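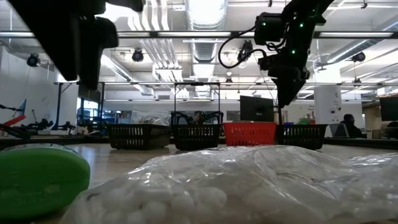 Two arms over the table, bag of white pieces up front, baskets along the back. Thread on how I look after this station.

Got asked last week what I do all day, so here goes. I look after one two-arm table. We call it Ravley, after the street the old shop was on. Long thread, get a coffee.

First job every morning is the cables. Both arms get bent through their whole reach with the power off, by hand, and I watch the cable loop at the wrist the entire time. Too tight and it tugs on the connector. Too loose and it snags on the gripper. You want a lazy curve that never goes straight.

In January I got this wrong on the right arm. Made the loop too short, looked super tidy, I was so proud of it! Then the wrist motor started dropping out every time it reached for the far corner. Took me a whole afternoon of blaming the software before I wiggled the plug.

Kai Steinbach found a better way to hold the loop – one soft strap at the motor housing, one near the wrist, nothing in between. No hard zip ties, they chew into the jacket. I've copied it on every arm since.

Next up, lights. Green on all the joints before I let it move under power. If one stays off I swap the cable first and the motor second, in that order, always. Cables are cheap and motors are a form and a long wait.

Then the grippers. I wipe the fingers with a damp cloth and close them on a strip of paper. If the paper slides out, the pads are worn. I log the cycle count when I change them, and the last pair got to 1688 before they slipped. Best so far!

Clear plastic bags are the worst thing we pick, by the way. Shiny, floppy, never the same shape twice. If the lights glare off the film I turn down the exposure a notch and try again, and some days I just flatten the bag a bit and move on with my life.

Baskets go back on their tape marks after every run. Sounds fussy, but a basket that has crept 20 mm is enough for a finger to hit the rim. Ask me how many rims.

Screws! Every 200 hours I go over the base clamps and the elbow bolts with the torque driver and put a dab of paint pen across each head. If the line's broken next time, it moved. Easiest check in the building.

Still on my list for this one: new pads from Hellwig (ordered, no date yet), a spare wrist cable, and figuring out why the left arm hums at slow speed. If you've had a hum like that, tell me what it was – I've already greased it twice.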